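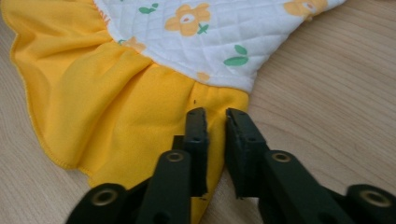

Photo: Naheed Mughal

The clothes of small children are the hardest test for a folding machine, and I think the companies which sell such machines should say it on the first page of their brochure. Most of them show a gray towel.

For two months I have been reading offers for the resale shop where I keep the books. The one we considered most seriously is the Tunonico kit: a hand-held gripper with two fingers, which your staff use to teach the folding, and later an arm that should repeat what they taught. The starting price is $3,236. The arm is rented separately, at $191 a month.

I like the hand-held part very much. You learn it in a few minutes, and it forces you to notice what your hands do without asking you. A yellow ruffle, for example, has no clear corner. Next to it is a quilted panel, printed with flowers, that has a different thickness and wants to fold in a different place. A person presses the ruffle flat with the palm. Two narrow fingers have no palm, so they must choose one point and pinch there, and the choice matters.

My objection is to the service that comes around the kit. Tunonico counts every recorded fold as equal. The basic plan includes 2,534 folds, and a plain T-shirt uses one of them, the same as a dress with gathers and padding. This is comfortable for the seller. A shop like ours, with a lot of baby clothes, will spend its folds on the difficult pieces and still need more.

Humaira Gondal, who runs our sorting room, does not agree with me. She says a new worker also needs many tries with ruffles, and we pay for those hours without complaining. It is a fair point -- but a new worker does not send me an invoice when she reaches a limit.

Birivel, the other supplier we asked, gives seven days of trial with your own garments. I would choose this condition over any discount. If Tunonico offers the same before February, I will sign. Until then we fold by hand, and I keep their quote in the drawer.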